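Budget for the Table First

Posted 2021-07-26 in Opinion

Every spring I get asked to look over equipment requests for robot arms. They come from small shops, teaching labs and a couple of research groups, and they nearly all look the same. One line is very large and says "arm." Under it are three or four small lines that say things like "accessories" and "misc." The large line has been argued over for months. The small ones were typed in on the last afternoon.

I think this is backward, and I think it is the main reason so many arms sit under a dust cover for their first year.

My argument is simple. The arm is the part of the purchase you know the most about. It has a data sheet. It has a reach, a payload, a price and a warranty. Two vendors will compete to tell you about it. Everything around the arm is the part you know least about, and that is where the money and the time go. A budget should spend its attention where the uncertainty is.

The request that changed my mind

A few years ago I was part of a group that bought an arm for sorting and placing small parts. We called the project Morkero. We had two finalists, one quoted through Ollo and one through a smaller reseller called Zudov. We held meetings about repeatability. We made a spreadsheet with 40 rows, and 38 of them were about the arm itself.

The arm arrived on time and worked the day it was powered up. Our first useful run came 183 days later.

None of that delay was the arm's fault. We spent the first stretch waiting for a base, having assumed an ordinary workbench would do. The workbench moved when the arm moved. We then spent weeks on the end of the arm. The tool we had ordered did not fit the flange without an adapter, and the adapter was on back order. After that we found out that we had no fixed way of telling the software where anything was. Somebody measured the table with a tape. Then somebody bumped the table.

When I added up the receipts, the arm was a little over half of what we had paid. Our budget had said it would be roughly 80 percent. The difference came out of travel and a student's summer hours, and I still think that was a poor trade.

What gets left out

The work surface. People buy a table for what it can hold up and forget to ask whether things can be bolted to it. A surface with a regular grid of holes costs more than a plain top and earns the money back the first time you need to put a fixture in the same spot twice. Price it as part of the robot.

The tool end. Quick-release clamps and collars look like luxuries on a quote. If you will only ever use one gripper, skip them. If there is any chance you will use two, buy the clamp at the start. Swapping a tool with loose bolts takes long enough that people stop doing it, and then the second gripper you paid for lives in a drawer.

Calibration. Printed markers are cheap. The hours spent attaching them, measuring them and checking them again are not. I have never seen those hours in a first draft of a budget. I now write them in as labor, on their own line, and I write them in again for May, when the room gets warmer, people come back from break and equipment tends to get shifted around.

Things to pick up. This sounds silly until you have waited on it. If your real parts are expensive or scarce, you need stand-ins, and you need spares of the stand-ins. Plain blocks are fine. Printed ones are fine. Decide who makes them and what it costs.

Floor space. The reach of an arm is a circle, and the circle is bigger than the table. You also need somewhere for a person to stand with a hand on the stop button, and a place for the controller that is not under that person's feet.

The case against me

There are reasonable objections, and I have heard them from people who run better labs than mine.

The first is that the arm is the only item you can't upgrade later. A table can be replaced. A gripper can be replaced. If money is only available once, spend it on the part that will last ten years and scrounge the rest. I have some sympathy for this. Grant money does arrive in lumps, and a strong arm on a bad table is at least a strong arm. But scrounging has a cost too, paid in the hours of whoever is doing it. If that person is on salary the cost doesn't show up on the form, and so we pretend it isn't there.

The second objection is that you can't plan the surroundings until you have the arm in the room and have learned what the task needs. There is truth in this as well. My answer is to hold the money back and name it. Put a quarter of the total on a line called "cell, to be specified" and defend it. Reviewers dislike a vague line. They dislike a supplemental request in the second year a good deal more.

The third is that vendors now sell complete packages. Yimyam was offering one the last time I looked, with the table, arm and tool on one invoice. I have no quarrel with packages if the task is the one the package was built for. If your task is something else, you will be paying for a table you then drill holes in.

Plan from the smallest task up

The most useful change I have made is to the order of the questions. I used to start with what the arm should be able to do eventually. Now I ask the buyer to write down the smallest job that would count as the system working, and to price only that.

For a placing task, the smallest job might be one tool, one board and a handful of shapes in a few colors. Nothing about it looks impressive on a slide. It still needs almost every item I listed earlier, and a buyer who has priced it properly has found most of the hidden costs before anything has been ordered. 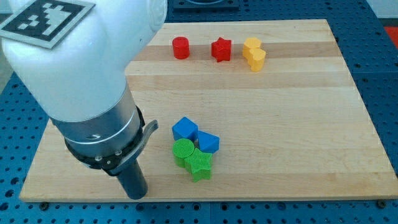 What I would ask for on the form

If I could rewrite the standard equipment request, I would add 4 questions to the front page and move the arm's model number to the back.

What is the smallest job, in one sentence?

What is the arm bolted to, and who owns it now?

How does the tool come off, and how long does that take?

Who does the calibration, and which budget are their hours in?

A request that answers those clearly can have whichever arm it likes, as far as I'm concerned. Most of the current models in a given price range will do the work. I would sign off on the cheaper of two arms every time if the savings went to the table, and I would send back any request where the savings went to a longer reach.

Our next purchase goes in this fall. The draft has eleven lines for the cell and one for the arm, and the line for the arm still says "to be decided."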